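Sketasgate fruit handling: where we are with the equipment money
To: Shirley Fraser, Gralunard Fund
From: Nusrat Pirzada
Period: through the end of November

Hi Shirley,

You asked for something shorter than the last one, and I've tried! The spreadsheet has the line items, so I'll use this to tell you what we've bought, what we haven't, and the one change I'd like you to sign off on.

Quick version: we're under on hardware and over on the small stuff, and I want to push the robot arm purchase into the next period. I know the arm was the exciting part of the proposal. I still want it. I just think we'd be buying the wrong one if we bought it now.

Hand-held grippers first, as they're where most of your money has gone so far. Haris Ghumman and Rafia Marwat have been using them at home, on ordinary surfaces with ordinary groceries, and it has been a much cheaper way to learn than the bench setup I priced for you in the spring. The current task is sorting mixed fruit: oranges, smaller citrus, the odd tomato, some going on a towel and some staying off it. Rafia wanted a busy background on purpose (her words were "no more white tables"), so they work on patterned bedding with the bags and shopping left where they are.

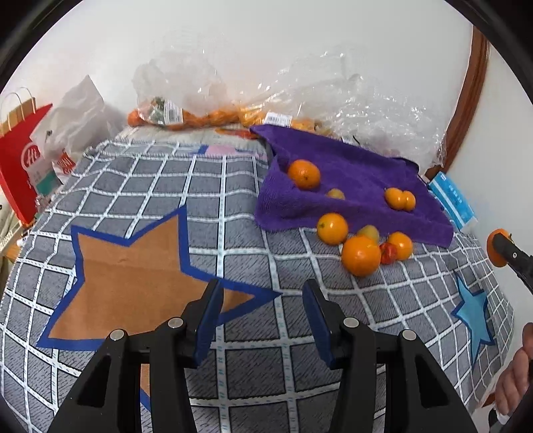 On spending, the first surprise was the finger pads. I had them down as a one-time purchase and they really aren't. Fruit skin is slick, the pads pick up whatever is on it, and after a few long afternoons the grip starts to feel different from how it felt in the morning. Haris noticed it before I did and started swapping pads between sessions. A replacement set with the mounting hardware comes to $228 from Ikov, and we've gone through more of them than the budget allowed for. I've moved money from the travel line to cover it, which you said in your last note would be fine up to $500 without a formal request. We're inside that, though I'd like a proper consumables line next time so I'm not raiding the train fares.

Second surprise, and a nicer one: groceries. I had set aside a silly amount for produce, imagining crates going bad in the hallway. Most of the fruit gets handled for a day and then eaten, and the produce line has hardly moved. I'd like to leave it alone for now in case we go on to softer things like peaches, which Rafia is keen on and Haris is very much not.

Recording time stands at 51 hours that we're happy to keep. There's more than that on the drives, but Shoaib Zaidi goes through everything and he's strict. He throws out a session if the lighting changes halfway through or the fingers spend too long out of view. I grumbled about it in the summer and I've stopped, as the material he passes is so much easier to plan from. He also keeps a running list of which objects give people trouble, and that list has done more to shape my equipment thinking than any of the vendor calls.

So, the arm. The proposal had us ordering from Jatoi before the end of the year, the model with the standard two-finger gripper. When I wrote that, I was picturing fruit that was all pretty much one size. What we've got is a spread, from little citrus that two fingers close on easily up to big mandarins that take a wide opening and need the pads pressed square on both sides. Haris likes to show visitors the big ones with the stem and a bit of leaf still on, where you have to come in from the sides and leave the top alone.
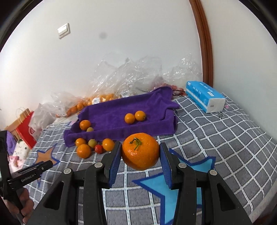
The Jatoi standard gripper would manage the small end without any trouble. For the large end we'd need the wide-opening version, and that one has a lead time of 12 weeks and a deposit up front. If we order the standard one now to stay on schedule, I'm fairly sure we end up buying the wide one anyway by summer, and I really don't want to write you that letter.

What I'm asking for, then:

Move the arm purchase into the next period, with the wide gripper in place of the standard one. The money stays in the hardware line and I don't touch it for anything else.

Let me pay the deposit out of this year's funds if Jatoi will hold the price. Their sales person says yes by phone. I'm waiting for it in writing.

Add a consumables line for pads and screws. I'd start with enough for a set a month and we can look at it again once the arm is in.

A couple of things I haven't sorted out yet. We need a second pair of hands for the two-handed sessions, where one person steadies the fruit or works a second gripper. Rafia has been roping in her cousin, who is lovely but should be getting paid, so there will be a small line for that in the revised budget. We also haven't settled where the arm goes. My office has the floor space and terrible outlets. Shoaib's building has decent power and a flight of stairs that I would not want to carry anything up. I'm getting a quote for the electrical work in my office before I say any more about it.

Storage is fine. We bought two more drives in the fall and they came in under what I'd quoted you, so that's closed.

If you could let me know about the deposit before the holidays I'd be grateful, mostly so I can stop dodging Jatoi's calls. Mornings before 10 are best for me by phone, or just reply to this. The revised sheet is in the shared folder under "equipment, new," and please ignore the tab called "old old," I'm using it for scratch math.

Thanks, as always, for being easy to ask.

Nusrat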